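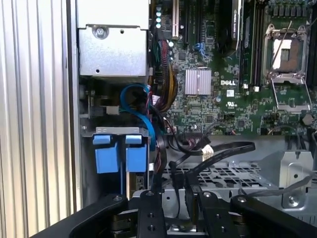

Are the arms taking over the teardown bench?
They're taking over parts of it. I run the teardown side at Honkanen, and since April the arms have been doing the boring pulls: drives, cables, cards, over and over. My crew still opens the cases, sorts what comes out and decides what's worth reselling.

Did anyone lose their job?
No! There were 19 of us before and there are 19 of us now. Two people moved to testing (Deolinda Sampaio had been asking for that forever, so she was thrilled).

Do I need to know how to code?
Nope. Murali Annamalai runs the training, Thursday mornings, and if you can hold a screwdriver you'll be fine. I can't code either.

Can I reach in while an arm is in the case?
Only if you've done the hands-in session with Murali. Everybody else hits pause on the Ciner screen first, please.
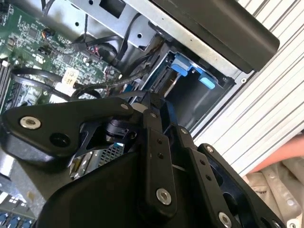

Working at the drive bay of a desktop.

What about my wrists?
Mine are so much better, thanks for asking. I used to pull drives all shift and go home with ice packs!

Who do I complain to?
Me. I'm at the desk by the loading door until 2.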